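Speaker notes - Skilla picking kit review, 20 min + questions
Yen-ting Yu
Dec 16, 2020

OPENING
Who's used a bin picking kit before? Hands up. Who's still using it? (wait for laugh, move on either way)
Not a sales talk. Trenadex lent us the kit, didn't pay for the talk, haven't seen the notes. Say this early.

WHAT THE KIT IS
Skilla = software licence, calibration plate, bracket set, two days of remote help. Arm and gripper are yours. People miss this on the quote. Read the quote.
Comes through Trenadex here, Ofori does the support calls. Ofori good on the phone, slow on email. Had an answer same arvo every time I rang.

WHY WE LOOKED
Bornwood job. Short bars, mixed colours, tipped in a metal bin. Bloke at the bench sorting by hand, hates it, fair enough.
Bars sound easy. Not easy. They lie flat on the floor of the bin, end up hard along the walls, and the gripper has to get down there without the arm fouling the side.

SETUP
Day and a half to first pick. Brochure says half a day. Most of ours went on calibration, did it twice becuase I'd bumped the bin between runs. My fault, but the software never flagged it. Want a warning there.
CLAMP YOUR BIN. Say it slow.
Hose and cable routing: leave slack for the wrist, then check the slack at full reach, then check again. Kit manual has one paragraph on this. Needs a chapter.

NUMBERS (slide 6)
1,966 attempts over the trial, 1,552 clean picks first go. 1,482 of those also placed the right way round.
Don't round these up on the night!! Someone always asks.
Misses were mostly bars close to a wall. Middle of the bin, very good. Colour made no differnce that we could see.
Scratched shiny floor gave us ghost detections early on, fixed with exposure settings, Ofori talked me through it.

GOOD
- teaching a new part is quick, my apprentice did it off the screen prompts
- recovery after a failed pick is sensible, backs off, looks again
- logs are plain text, bless them

NOT SO GOOD
- wall picks, see above
- licence tied to one controller, moving it means a form and a wait
- brackets fine but the bolts supplied are rubbish, buy your own
- no offline simulator until the April release, so they say

WOULD I BUY IT
For Bornwood, yes, with a better bin. Sloped sides, something dull on the floor. For a shop doing one part all year, no, get a bowl feeder and save your money.
If pushed on price: 4 quotes in the handout, names off. Don't get drawn in.

QUESTIONS LIKELY
Cycle time - depends on your arm, ours was set slow for the trial. Offer to email settings.
Safety - cell was fenced, kit doesn't change your risk assessment, do your own.
Other grippers - only tried the one. Say so.

Last slide, leave up during questions:

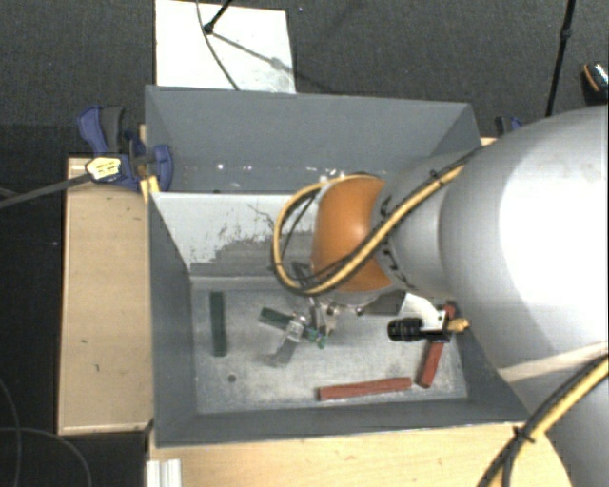 Bar picking trial: gripper down in the bin, red and green bars.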